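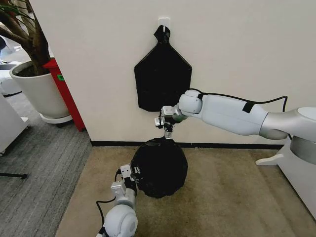

**Spring cleanup in Emosstead: what a haul!**

We did it, neighbors! The creek path is clear from the footbridge to the old Famero lot, and the herons are already back on the gravel bar (two of them, fishing away like they own the place).
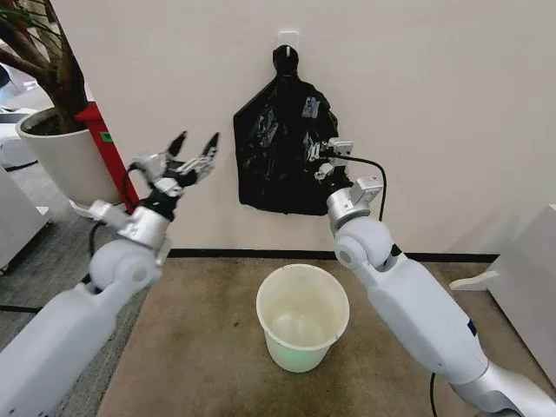 *Black bag on the hook, white wastebasket on the floor.*

The final weigh-in came to 2,223 pounds, way up from 1,441 last year. Fourteen tires!

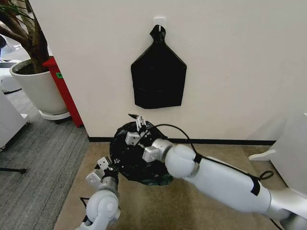
Laurinda Marinho wrote in to ask that we do the Zenon Street side next, as the storm drain there has been clogged with bottles and leaves since February.
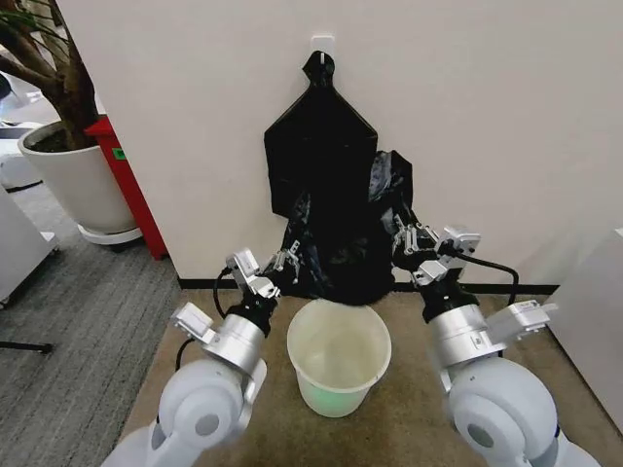 Great idea, and we'd love to get to it before the summer rains. Bring gloves and boots if you have them, and park behind Akbulut Bakery.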